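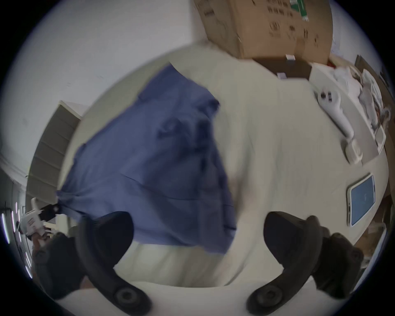

### 4.2 公開デモにおける布操作の収集

6月の施設公開では、Broltthorpe棟の一室を使い、来場者が手持ちグリッパで布を扱う体験デモを実施した。受付は午前10時からで、1回の体験は8分とした。運営はGemechu LenchoとNandini Unnithanが担当し、記録の確認はMagdalini Tsolakisが別室で行った。体験の対象は実験の内容を事前に知らない来場者であり、4.1節の熟練者による収集とは条件が異なる。

課題は、クリーム色の机に置かれたしわのある布を広げ、そのうえで二つ折りにすることである。説明は口頭で2分以内とし、把持位置や手順は指定しなかった。熟練者の動作を見せると参加者がそれを模倣する傾向が予備試行で見られたため、実演も省いた。布を机から落とした場合は、担当者が元の位置に戻して続行した。

図3はグリッパ側のカメラで得た一コマで、左の指の先端が青い布の下部に触れている。魚眼に近い強い湾曲があり、布の右側には動きによるぶれが生じている。このように布の輪郭の一部がぶれたコマも、時系列の連続性を保つため学習データから除外していない。一方、指先がともに視野から外れた区間は、把持状態の注釈が付けられないため除いた。

当日は約80名が体験し、274件の試行が得られた。このうち18件は記録の途中終了により使用できず、残りを分析に用いた。途中終了の多くは午後の前半に集中しており、保存先の切り替えが遅れたことによる。試行ごとの開始と終了は担当者が手元のボタンで記録し、後日Beatrice Minjaが映像と照合して修正した。

参加者の動作には、熟練者のデータにほとんど現れないものが含まれていた。布の中央をつまんで持ち上げ、重みで垂れたところを机に置き直す動作がその一つである。また、グリッパを閉じたまま指の外側で布を押し、しわを延ばす参加者も多かった。Raduの既存の動作分類では後者が「非接触」に割り当てられてしまうため、本研究では「押し延ばし」を新たに設けた。分類の変更はStelios Panagiotouと第一著者が独立に適用し、不一致は協議で解消した。

机の周囲の物品は、体験の合間に位置が変わることがあった。背景を統制した4.1節のデータと比べると視覚的なばらつきは大きいが、本節では補正を行わず、そのままNallix形式に変換した。背景の違いが方策の学習に及ぼす影響は5.3節で扱う。

なお、体験後の聞き取りでは、グリッパの重さよりも指の開き幅に関する意見が多く寄せられた。布の端を一枚だけつまむことが難しいという内容が中心であり、二つ折りの段階で把持をやり直す試行が多かったことと対応している。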